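Plestby Book Post -- your questions

What do I get?
One novel a month, picked by me and wrapped in brown paper. No crime series from the middle, I promise! I read everything before it goes out, usually in the bath, so your copy is a separate clean one. 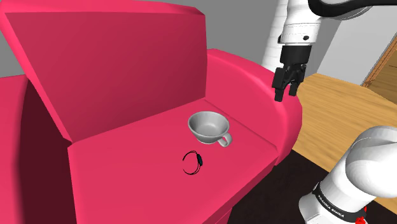

How long are the books?
It varies. March is Givum by Yi-chun Ho, a family story set on a ferry, and that runs to 235 pages. The longest I've ever sent was Flirkance at 508 (I had a few grumbles and one very happy letter).

What if I've already read it?
Drop me a line within seven days of it landing and I'll swap it. Please don't crack the spine first -- I do have to sell it on.
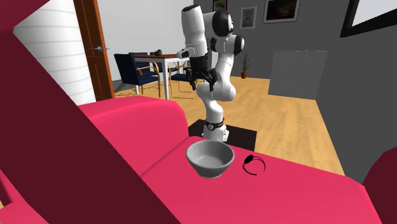 Can I tell you what I hate?
Yes please. There's a box for it on the order form. Ghosts, dead dogs, present tense, whatever you like. One reader wrote "no boats", so she's getting Liao in March instead, and I think she's got the better deal.

Do I have to sign up for a year?
No, you can take three months or six, and skip one if your pile is getting silly. Just let me know before the 20th, when I do the ordering.

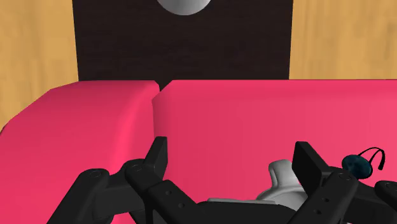 Do you take review copies?
I do, but I can't promise to like them or even finish them. Paper only, as my eyes give up on screens after a chapter or so.

Do you post abroad?
Not at the moment, sorry. The postage costs more than the book.

Last updated February 2020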